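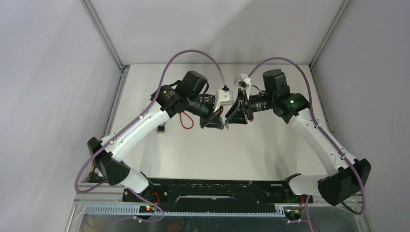

My grandmother made bread every Monday and she never used a scale. I tried to learn from her by telephone, and it was difficult for both of us. "Put flour until it is enough," she told me. When I asked how much is enough, she became a little offended.

So last winter I bought a scale and decided to write the recipe in grams. I want to share what I have until now, including the mistakes.
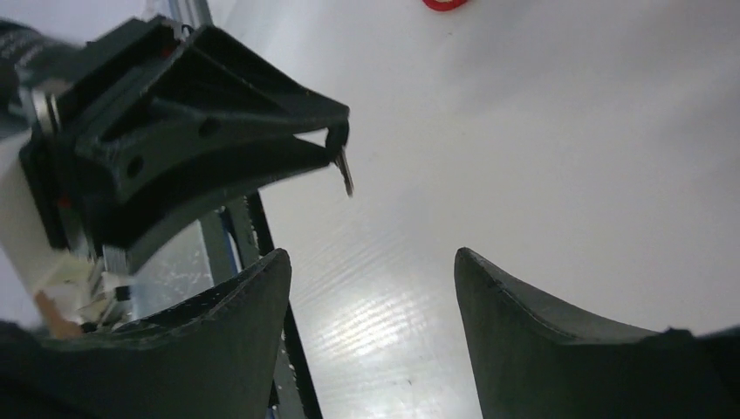
Written by Ilídio Azevedo
Filed under: Kitchen, Family

The first loaf was flat like a plate. I had used water that was too hot, and I think I killed the yeast. The second was better, but the salt was missing completely. My neighbor Lavanya Achari ate two slices with butter and said it was very good, and I will always be grateful to her for this lie.

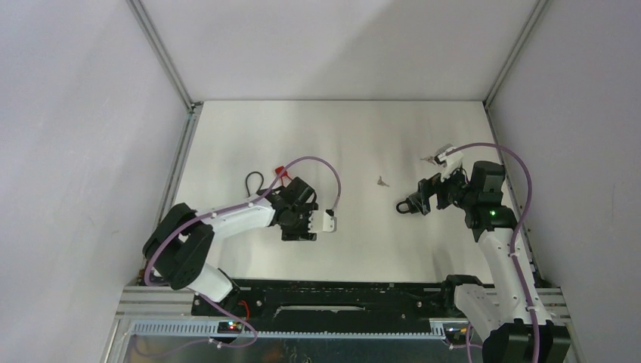 What I changed

I now let the dough rest for 80 minutes before I shape it, and I fold it three times during this rest. I also stopped adding flour when it sticks to my hands. It is better to wet the fingers a little.

The oven was the other problem. Mine is old and the left side burns everything, so I turn the loaf after the first half of the baking.

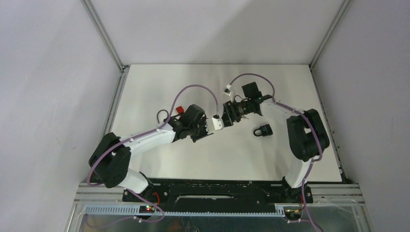
The crust is still softer than hers. She baked in a clay pot with a heavy lid, and my cousin believes that the pot is still in the house in the village. I will look for it in May when I visit. If I find it, I must also find a way to carry it home on the airplane without breaking it.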